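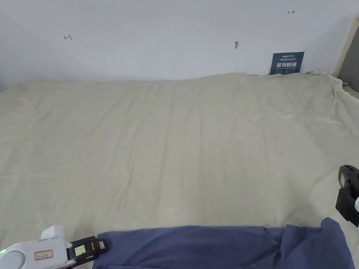 Blue cloth laid along the near side of the bed, one gripper at each end.

How to Track Down a Dropped Cloth in Two-Gripper Folding

This guide covers one fault on the Kan hand-held grippers: the cloth slips out of one side while both grippers are pulling it straight. The steps assume you already know how to start and stop a recording.

The fault was first written up at our Trosthorpe site in March. The left gripper let go of a cloth during the stretch, and the log showed nothing wrong. The jaw reported closed before the slip and closed after it. We lost 19 recordings before Farah Wijaya compared the jaw readings with the video and saw that the closed reading only means the fingers have reached their set width. It says nothing about whether there is cloth between them.

Before you start

Stop recording and put both grippers in standby. Keep your fingers out of the finger links while the power is on. A jaw that has stalled on thick cloth can close the rest of the way when the cloth comes free, and the links will pinch. Kiprono Kaijage got a bruised thumb this way – he was pulling a hem loose with the gripper still live.

Step 1. Find the slip in the log

Open the last recording and go to the stretch. Look at the jaw width, not the jaw state. On a good grip the width stops a little short of the set value and stays there. On a slip it drops by 2 mm or more in a single jump. Write down which side dropped and the sample number. In our worst case it was sample 357, well before anyone noticed the cloth sagging.

Step 2. Repeat the pull with one gripper

Fix one end of the cloth and hold the other in the gripper you suspect. Take up the slack slowly until the cloth is tight, then wait. Watch the fingertips the whole time.
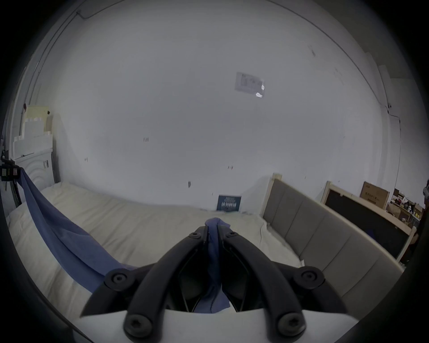 Hiu-tung Tang

If the cloth creeps, the grip force is low or the pads are dirty. If it holds here but slips with two grippers, the trouble is more likely timing: one side starts moving before the other has finished closing. In that case skip to Step 4.

Step 3. Open the jaw and check the pads

Open the fingers all the way and turn the pads toward you. Look for lint and for a shiny patch on the gripping surface. Wipe both pads with a dry cloth. Replace them as a pair if the shine is still there. Then check that the fingers open evenly. If one lags, tighten its pivot bolts a little at a time and try again.

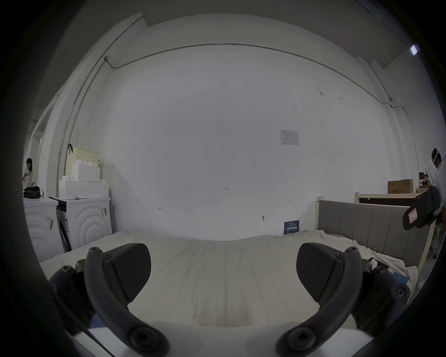

Step 4. Change the close delay

In the Enduvness settings page, find the close delay and raise it to 165 ms on both sides. Save, restart both grippers, and run the two-gripper stretch again with the same cloth. If the width still jumps, tag the gripper and take it out of use until the motor has been tested.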